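Paper garland

A paper garland is a hanging decoration made of paper pieces joined in a line, either by linking them to each other or by fixing them to a cord, thread, ribbon, or wire. Garlands are made at home, in schools, and in workshops, and are hung at holidays, birthdays, weddings, fairs, and street parties. The simplest kinds need only paper and paste, and for that reason they are among the first craft projects given to young children.

The word "garland" first referred to a wreath or string of flowers and leaves. Paper versions copy that form in some cases, with cut petals or folded leaves, but many have no link to plants at all and are built from circles, triangles, stars, fans, or plain loops.

Terms

Several words are used for the same group of decorations. "Paper chain" normally means a garland of interlocking loops with no cord. "Bunting" means a row of flags, most often triangles, fixed along their top edge to a tape or string. "Streamer" means a long continuous strip, usually crepe paper, that is twisted or left flat. "Swag" describes the way a garland is hung, with the line dropping in a curve between two fixed points. In everyday speech the terms overlap, and a pack sold as bunting may well be called a garland on the back of the wrapper.

Types

Loop chains. Strips of paper are bent into rings, with each new strip passed through the last ring before its ends are joined. The ends can be pasted, stapled, or taped. Wide strips make a stiff chain that holds its shape, and narrow strips make a softer one that hangs closer to a straight line. Chains can be made to any length and are easy to shorten by tearing out a link.

Flag bunting. Flags are cut singly or, more quickly, cut as diamonds and folded over the string so that each flag has two faces. The fold hides the string and keeps the flag from sliding. Rectangular flags with cut-out patterns are also common, made by folding a stack of tissue paper and cutting through all the layers at once.

Disc garlands. Circles are punched or cut from card and sewn through the middle on a sewing machine, with a short run of empty thread between one circle and the next. The thread serves as the cord. A hand-sewn version takes longer but lets the maker use heavier card.

Fan and rosette garlands. Paper is pleated, pinched in the center, and opened out. A half-circle fan is made from one pleated sheet, while a full rosette usually needs more than one sheet joined edge to edge. Rosettes are heavy for their size and tend to tip forward unless they are tied near the top.

Tassel garlands. Tissue paper is fringed, rolled, twisted at the middle, and looped over the cord. The twist is secured with a dab of glue.

Honeycomb garlands. Many sheets of tissue are glued together in staggered lines so that they open into a hollow lattice. These are mostly factory made, as the glue lines have to be even. They fold flat for storage.

Cut-figure garlands. A long strip is folded like an accordion and a half figure is drawn on the top layer, with some part of the outline touching each fold. When cut and opened, the strip shows a row of joined figures. Hands, branches, wing tips, and skirt hems are the usual points of contact.

Materials

Most garlands are made from ordinary writing paper, construction paper, tissue paper, crepe paper, or thin card. Reused paper is common too, including wrapping paper, old maps, sheet music, magazines, and pages from damaged books. Coffee filters and paper doilies are round to begin with and take watercolor well, though the color spreads and the edges soften as they dry.

Construction paper fades quickly in sunlight. Tissue fades faster and may also lose its dye if it gets damp, leaving marks on walls or tablecloths. Card holds color better but adds weight.

For the line itself, cotton twine is the most widely used. It knots easily and has enough roughness to hold paper in place. Fishing line is nearly invisible from a distance and suits garlands where the pieces are meant to look as if they float, but knots in it can slip. Ribbon is used where the line is meant to be seen. Florist's wire lets a garland be bent around a mirror or a stair rail.

Glue sticks are suitable for light paper and for children's work. White glue makes a stronger joint and takes longer to dry, and too much of it wrinkles thin paper. Double-sided tape is clean and quick but may let go in a warm room.

General method

The length of the finished garland is decided first, by measuring the space with a piece of string. If the garland is to hang in curves, the string is draped the same way before it is measured. Extra line is left at both ends for tying, and 9 inches at each end is enough for most hooks and nails.

The pieces are then cut. Where many identical pieces are needed, a template is made from card and traced, or the paper is stacked and cut in layers. Stacks of more than a few sheets tend to shift, and the lower pieces come out a slightly different shape from the upper ones.

Painted or stamped pieces are left to dry flat before they are strung. Pieces that are threaded through a single hole will turn on the line, showing both sides. Pieces threaded through two holes lie flat and face forward. A 2-inch gap is a common spacing for small shapes, and larger flags are often set edge to edge.

It is usual to begin from the middle of the line and work outward, so that the center piece ends up at the center of the space. Patterns of alternating color are laid out on a table or the floor before anything is fixed.

Hanging

Light garlands can be held by removable putty, masking tape, or small adhesive hooks. Heavier ones need nails, pushpins, or a tied support at each end, and long spans need further support along the way. A 27-foot garland of thin card, for instance, will sag deeply if it is held only at its ends.

Paper garlands are kept away from candles, open fires, stoves, space heaters, and bare bulbs. Flame-resistant crepe and tissue are sold for use in halls and theaters, where local fire rules may require them. Treated paper still burns if held in a flame. Garlands should also be kept clear of ceiling fans, smoke alarms, and sprinkler heads.

Outdoors, untreated paper lasts only until the first rain or heavy dew. Waxed paper and coated card do better.

Garlands in the classroom

Teachers use paper garlands for practice in cutting, pasting, measuring, and repeating a pattern. Loop chains are also used as countdown calendars, with one link removed each day. A chain of this kind is often put up at the start of December.

Classroom garlands are frequently built from pieces made by different children, each of whom decorates one flag or disc. The pieces are cut to the same size in advance so that the garland hangs evenly. Names are written on the back before painting.

Safety scissors cut construction paper well but may fold tissue instead of cutting it. For younger groups the tissue is cut beforehand or torn by hand. 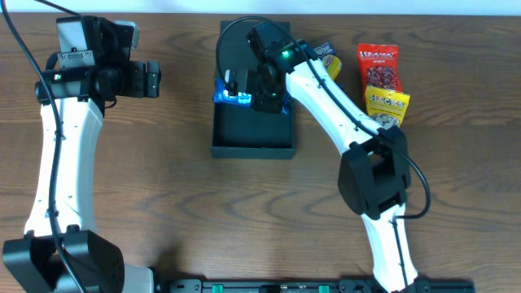
Commercial products

Ready-made paper garlands are sold by party suppliers, stationers, and craft stores, either assembled or as kits. Revova sells boxed kits of punched discs with cotton twine, along with refill packs in single colors. Umlow makes honeycomb and fan garlands that ship flat and are closed with a card tab. Leitão produces tissue bunting with cut-out borders, sold folded in a paper sleeve. Planivmont supplies pre-gummed strips for loop chains, which are moistened at one end and pressed shut.

Kits generally contain the pieces and the line but not scissors or glue. Pre-gummed strips should be stored somewhere dry, as the gum sticks to neighboring strips in humid air.

Storage and repair

Flat garlands are stored by winding them around a piece of card with a slit cut in each end to hold the line. Bunting can be folded flag over flag and clipped. Loop chains are hard to store without crushing and are often thrown out after use, though they can be laid loosely in a wide box. Rosettes are closed before packing if the joint allows it.

Torn pieces are mended from behind with a strip of matching paper and a little glue. Clear tape works as a quick repair but yellows over time and may pull off the surface of the paper. Creased tissue can be pressed with a cool, dry iron under a clean cloth.

Disposal

Plain paper garlands can usually go in with household paper recycling once the cord, staples, and tape have been removed. Foil-coated, glittered, and laminated pieces are normally not accepted. Rules differ from one town to another.

See also

Bunting
Crepe paper
Papercutting
Paper lantern
Streamer

This article was last reviewed on 2 September 2025.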